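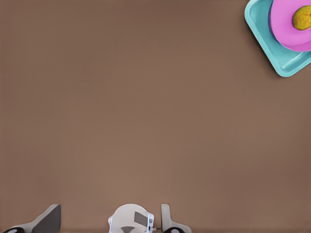
Vol. 7, p. 239

Research > Household Robotics > Clearing and Carrying in the Serncombe Kitchen Tasks

4. Clearing the table

4.1 Why this chore

Most people asked to name a chore they would hand over to a machine mention washing, ironing or cleaning the bathroom. Clearing the table comes a long way down. We chose it all the same. It is short, it happens in nearly every home every day, and a person can say at a glance whether it has been done. It also joins several skills that are usually tested apart: finding things, picking them up, putting one thing on another, and carrying the lot without spilling it.

The chore as we set it has three stages. In the first, food is placed on a plate or taken off it. In the second, the plate goes into a tray. In the third, the tray is moved to the side of the table. Bodnár treated the first two as solved and studied only the third. Our view, after a good deal of watching, is that the second stage is where present systems still lose most of their time, and that the first is only easy when the food is firm and the plate is flat.

All the runs in this section were made in Sarkness, our simulated kitchen, using the Adier policy with the weights described in Section 3. We ran 200 trials with a fixed table layout and 200 with the tray placed and turned at random. A run ended when the policy signalled that it had finished or when the time limit was reached. Each run was then marked by a person working from the recorded views, without knowing which set it came from.

4.2 Layout and views

The table is plain brown with no grain or pattern. The crockery is brightly coloured, which helps the policy and flatters our results; we come back to this in 4.5. Figure 1, at the head of this page, is a view over the open gripper, with the tray in the far right corner. The pink plate is inside the turquoise tray and the yellow-green food item is on the plate, so by the marking rules of Section 3 the first two stages count as complete for any run that stops in that arrangement.

The rules say nothing about how tidy the arrangement has to be. A plate that sits hard against one side of the tray passes, and so does one in the middle. We considered a stricter rule and dropped it. People do not centre a plate when they clear up after supper, and marking a machine down for something its owner would never notice seemed to us to measure the wrong thing.

Food was harder to set rules for. We settled on this: the item must rest on the plate without touching the table or the tray. Items leaning on the rim of the plate passed. Items that had rolled into the tray did not, even though a person at home might well have left them there and carried on.

4.3 Results by stage

With the layout fixed, the policy finished all three stages in most runs, and its failures were mainly of one sort. It picked up the plate at the rim, brought it over the tray, and let go too soon, so that one side of the plate came down on the edge of the tray and stayed there. Sometimes it noticed and pushed the plate flat with the back of a finger. More often it signalled that it had finished.

With the tray moved at random, the results were clearly worse, and the failures were more mixed. Three kinds account for nearly all of them:

- the plate was put down on the table next to the tray;
- the gripper waited over the table until the time ran out;
- the plate reached the tray but the food did not.

The first and third are the sort of mistake a person could put right in a moment. The second worries us more. A machine that stands still over a half-cleared table is of no use to anyone, and it gives no sign of what it is waiting for.

Time is the other matter. An adult clears a setting like this one in a few seconds and talks while doing it. Even in its best runs the policy was many times slower, and most of the extra time went on small corrections before the grasp. Noemi Whitlock, who marked the runs, kept a note of every pause long enough for her to look away from the screen. Her notes agree well with the logged times: the long pauses come before the plate is touched and again just before it is let go, with very little in between.

4.4 Losing sight of the tray
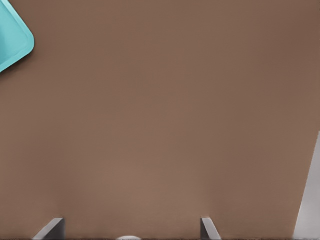
Search behaviour explains much of the difference between the two sets. When the layout is fixed the policy can reach towards the place where the tray has always been, and it does so even when the tray is barely in view. When the tray has been moved, it must work from what the camera gives it, and that can be very little. In Figure 2 one rounded corner of the tray is all there is to go on, up at the top left, with a wide stretch of bare brown table between it and the open fingers. The part of the tray floor that shows is empty, but a view like this one cannot settle whether there is a plate further in. A person in the same position would lean over or turn their head. The policy has no step of that kind. It can only move the arm, and it was never rewarded for moving the arm in order to see.

We tried a simple remedy. Before each reach, the arm was raised to a set height and the tray position was estimated again from there. This cut the number of runs in which the plate was put down on bare table, and it made every run slower. Whether that is a fair exchange depends on the home. In a kitchen where the machine works alone after everyone has gone to bed, a slow run costs little. At lunchtime, with people reaching across for the bread, it would be hard to put up with.

A second remedy was to keep a memory of where the tray was last seen whole. It worked well as long as nothing touched the tray. Once the gripper had nudged it, the remembered position was wrong, and the policy trusted it anyway. We have left this version out of the results.

4.5 What the results do not show

Three limits should be kept in mind.

The first is colour. A turquoise tray and a pink plate on a brown table are about as easy to tell apart as such things can be. White plates on a white cloth are common and much harder, and we have no results for them. Glass is harder still.

The second is that the runs are simulated throughout. Sarkness handles rigid contact well, and we trust it for plates meeting trays. We do not trust it for gravy. Real plates come back from the table greasy, with a fork on them and a bit of crust under the fork, and none of that is modelled. Until it is, a good score in 4.3 should be read as a score for moving clean crockery.

The third is supervision. Every run started from a table that somebody had set up to be cleared. In a home, part of the chore is deciding that the meal is over, that the half-full glass can go and the newspaper cannot. We left that decision out of the task completely. It may be the larger part of the work.

So can a machine clear the table yet? On the fixed layout, and with patience, it can clear this one. With the tray moved it can usually make a start and often finish, and somebody needs to be near enough to straighten a plate. We would not put it in a kitchen unattended on that record - though we would be willing to have it hand things to a person who was already there, and the trials of that arrangement are described next, in Section 5.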